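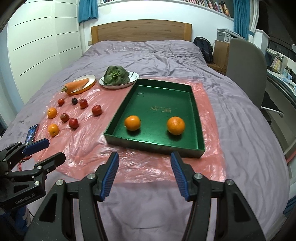

Inbetriebnahme / Kapitel 2

Niritz Handgreifer - Übung mit Obst

1. Weiche, ebene Unterlage wählen, Folie drüber. Bett geht auch.
2. Ablageschale auf die Folie stellen, Obst daneben.
3. Backen ganz öffnen. Beide Polster auf Sitz prüfen.
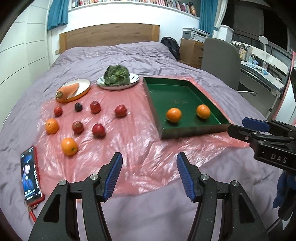

4. Von oben anfahren, langsam schliesen, bis die Polster anliegen. Kleine Früchte zuerst, dann Äpfel.
5. Anheben, über die Schale, öffnen. Bis zu 2 Wiederholungen je Frucht.

ACHTUNG: Nicht nachdrücken. Druckstellen verfälschen die Übung.

Hinweis: Bei zwei Greifern erst links, dann rechts starten - sonst Abgleich wiederholen.
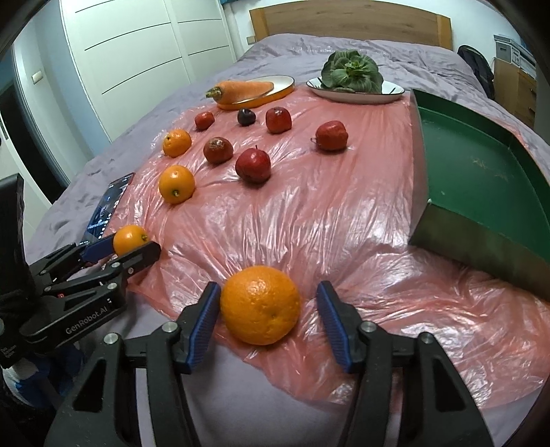

Cempaka Rahman: Bei glatten Äpfeln lieber etwas unter der Mitte ansetzen, sonst rutschen sie mir weg. Schritt 4 könnte das ruhig erwähnen.

Kommt in die nächste Fasung.

Zuletzt geändert
Tusdale Ladeschale anschließen
Vollier Polster wechseln
Harahap Abgleich, Kurzanleitung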